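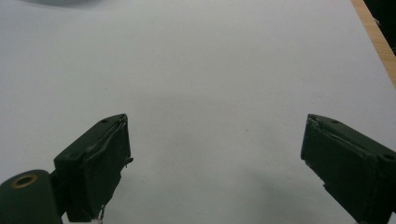

Dark green fingers over a pale surface, Birnwood open day.

We drove over to Birnwood on 4th February for the boatyard's winter open day, mostly to look at Akanda out of the water before the survey. The flyer promised "a full day for cruising owners". We had seen all there was by lunch, and that includes the soup.

Akanda was propped up by the far fence, between a motor cruiser with no engine and a ketch that has been for sale as long as we have been coming. The listing says 49 feet. I paced her out and got nearer to 46, and the broker explained that the bowsprit counts. It may do when you are selling. I doubt we will be charged any less for a berth because of it. 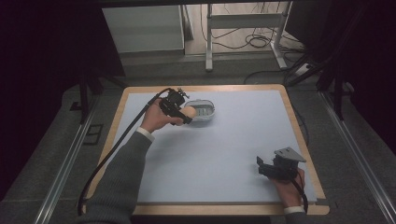
Down below she was drier than I expected, though somebody had left a heater running in the saloon and every locker was propped open. Ask me again in May. The engine hours were given as 2,212, which is very low for a boat that is said to have gone up and down the coast every summer. The meter looked a good deal newer than the rest of the panel. The broker said he would find out.

After that we sat through the talk on the Wetau passage. The speaker has done it 16 times and makes it sound like crossing a car park. He allows two days, with a night at anchor behind the bar. Our own pilot book calls that same anchorage untenable in anything from the west, and when my wife asked about it he said it depended on the anchor.

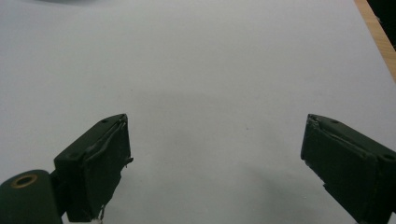 The anchor, as we might have guessed, was the Zadex, on sale at the back of the shed at 21 per cent off for the day only. It was also 21 per cent off last year. I have nothing against it, and it may well hold better than our old plough, but I would like to hear so from a person who isn't selling one.

We bought two shackles and a tin of antifoul and were home before dark. The survey on Akanda is still booked, and I have asked for the engine to be started from cold.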